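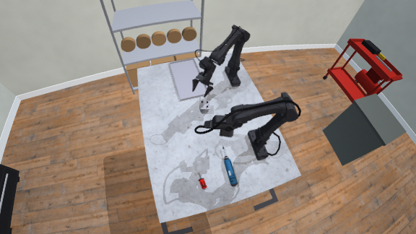 The bench in the sim, both arms mounted, tools not yet put away.

The narrator had built the workshop twice. The first was a rented bay behind the Zumard tile warehouse, with a bench that rocked. The second was a file named Plirnholm, where the bench did not rock unless told to.

Revision 19 added the second arm. Each arm had its own controller process, and the two shared a clock. The job was to move the spotted block to the grey tray. The Urban planner solved it in 900 milliseconds and returned a path with no collisions.

At 4 in the morning the log showed an extra line. Arm two had requested a hold of two seconds. The request came from no script in the folder. The narrator searched the Flurov driver for the string, found nothing, and ran the job again with the same seed. The hold came back, same joint angles, same length.
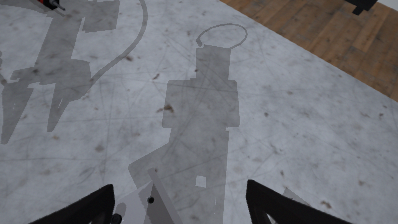
Gripper view, fingers open, shadows of both arms on the grey surface.

The wrist view was no help at first. Fingers, scratches, specks of brown. The narrator turned off the collision meshes, then the cables, then the light. With the light off, the hold did not occur.

The planner had no input for light. This was checked in the source, line by line, until the kettle had gone cold. The narrator set the lamp back to its default, typed a comment beside the hold, and left it in the build.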